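Wenell Two-Finger Gripper, table set

Product page - Grippers - Household handling

The Wenell is a parallel gripper with two padded fingers for small household items. The table set is meant for people testing whether a machine can take over the chores after dinner: picking up cutlery, sorting it, putting it in the drainer.

What it does well today: forks, spoons and single chopsticks with space beside them. What is still hard: chopsticks lying side by side, and clear plastic, which many vision systems miss. We do not sell it as a finished kitchen helper.

Cutlery sorting, two grippers at one table:
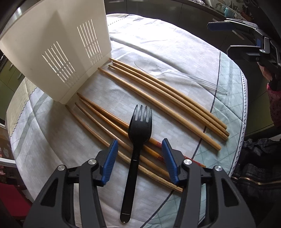
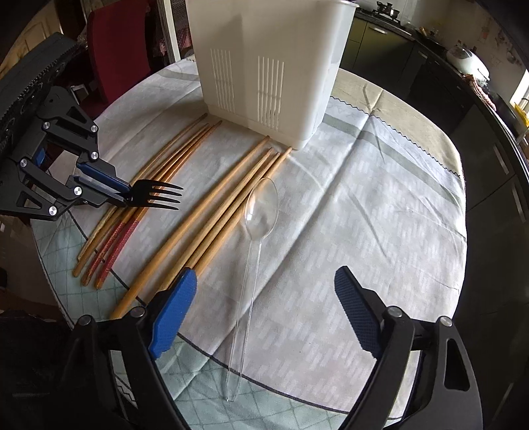 Lucyna Żak wrote to us in March that her pair still takes 20 minutes over a drainer she can fill by hand in two, and that she would buy it again for the research but not for the dishes. We think that is a fair account. Speed depends mostly on the control software, sold separately by Pedora.

Details
Supplied as: one gripper, one pair of textured pads
Weight: 700 g
Spare pads: pack of 7
Price: $1,649
Arm mount: Gajewski adapter, not included

Orders ship from Budbridge. Pads wear faster on ridged handles - check them before each long session and replace both together.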